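Section 4. Setting Up the Block Pushing Station

This section applies to student teams taking part in the Droltach Student Robotics Program. It covers the preparation of the work board, the fitting of the pushing rod, and the practice trials that each team must complete before the October qualifying round. Teams should read the whole section once before touching the equipment. Electrical connection of the arm is covered in Section 3 and is not repeated here.

4.1 Before You Begin

The station must be signed out under the name of one team member, who remains responsible for it until it is signed back in. A trained supervisor must be present whenever the arm is powered. The following items are required:

Work board, maple
Set of shape blocks
Pushing rod and wrist clamp
Hex key, supplied in the Carnitero tool pouch
Station log sheet

CAUTION: Keep hands, sleeves and hair clear of the board while the arm is enabled. If a block must be moved by hand, press the stop button first and wait for the status light to turn amber.

4.2 Placing the Board

1. Clear the perforated table of tools, cables and loose fasteners.

2. Lay the board flat, with its long seams running parallel to the front edge of the table.

3. Tighten the corner fasteners by hand. Do not use the hex key for this step.

4. Press down on each corner in turn. If the board rocks, loosen all fasteners, reseat the board and repeat step 3.

Note: Boards with raised seams should be reported to the lab office. A raised seam will catch the lower edge of a block and spoil the trial.

4.3 Fitting the Pushing Rod

1. Confirm that the arm is powered off.

2. Slide the rod into the wrist clamp until it stops against the collar.

3. Tighten the clamp screw with the hex key until it is snug -- overtightening will mark the rod and may crack the clamp.

4. Power on the arm and select the profile named BARRIENTOS from the tool menu. This profile limits downward force and must not be edited by students.

5. Run the height check. The tip should stop just above the board without touching it.

CAUTION: If the tip touches the board during the height check, press stop at once. Do not attempt to correct the height by bending or rotating the rod.

4.4 Entering the Station Settings

Open the Aramell control panel on the station computer and enter the values below. They are the same for all teams.

Port: 3464
Trial time limit, in seconds: 100
Pause between trials, in milliseconds: 2000

Select Save, then Reload. Settings that have been saved but not reloaded will not be applied to the next trial. Faults are shown on the panel by number. Fault 352 means that the arm has reached the edge of its permitted area; return it to the home position and restart the trial.

4.5 Running a Practice Trial

1. Place the blocks on the board by hand. The starting layout may be chosen freely, but no block may hang over the edge.

2. Write the instruction for the trial on the log sheet before the arm moves. Instructions must name each block by color and shape, for example, "Move the green cylinder toward the red star."

3. Step back from the table and say "clear" aloud. The operator may then enable the arm.

4. Guide the rod to the side of the chosen block and push slowly. Short pushes with a pause between them give better control than one long push.

5. Stop when the instruction has been carried out or when the time limit is reached.

6. Record the result as complete, partial or failed. Do not erase failed trials from the log. Judges will ask to see them.

Note: Blocks that begin in a tight group are harder to separate than they look. New teams are advised to practice first with single blocks standing apart, and to move on to groups after the supervisor has initialed the log sheet.

4.6 Closing Down

1. Return the arm to the home position and power it off.

2. Remove the rod and store it in its sleeve.

3. Return all blocks to the storage tray and check them against the list inside the lid.

4. Sign the station back in.

Questions about this section should be directed to Haruto Amano, Program Coordinator, at the lab office. Requests for a replacement block or rod must be made in writing and should state the station number and the time at which the damage was found. 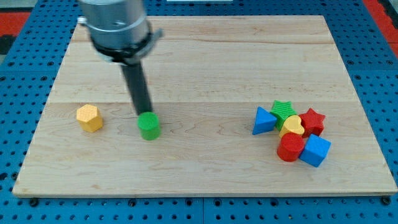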